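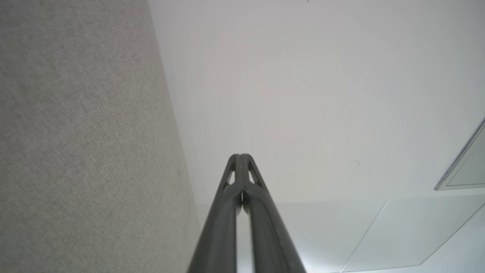
A gray fabric-covered panel and a plain white ceiling.

Workroom Tips > Walls & Ceilings > Cleaning

Keeping Fabric Wall Panels Clean
By the Himbridge Workroom Desk
April

Print this page | E-mail this page

Fabric panels hide dust well, and most people leave them alone until a patch turns dark. A light going-over every 3 months keeps them decent. In a woodworking shop, do it monthly.

Start at the ceiling. Run a dry microfiber duster along the ceiling first, then down the line where it meets the panel. Dust collects in that seam and falls on whatever you cleaned before it.

Next, vacuum the fabric with the soft brush attachment on low suction. Work from the top down in straight strokes and let them overlap a little. A woven fabric can snag, so check the brush for grit or stray staples. A tall panel takes me 5 minutes, plus moving the ladder.

For lint and pet hair, use a sticky roller. Press lightly. Old glue under the fabric can let go if you lean on it, and then you have a bubble that won't lie flat again.

Spots: mix a few drops of clear dish soap in a bowl of cool water and whip it up. Use only the suds, on a white cloth. Blot from the outside of the spot toward the middle, then blot with plain water. Give it 15 minutes with a fan on before you decide whether to go again. Test behind a cabinet first -- some grays dry with a ring. We had that happen on the panels in our Piterton shop, and the ring is still there.

Grease is harder. Cover it with cornstarch, held on with a folded cloth and painter's tape, and leave it overnight. Vacuum it off in the morning.

Small specks on a flat white ceiling usually come off with a dry chemical sponge. Wipe in one direction. Water on flat paint tends to leave a shiny patch, and you will see it every time the lights are on.

If the edge of the fabric is lifting, tuck it back with a plastic putty knife and a thin line of fabric glue. Keep the glue off the face -- it dries stiff and shows.

Filed under: dusting, fabric, ceilings, shop upkeep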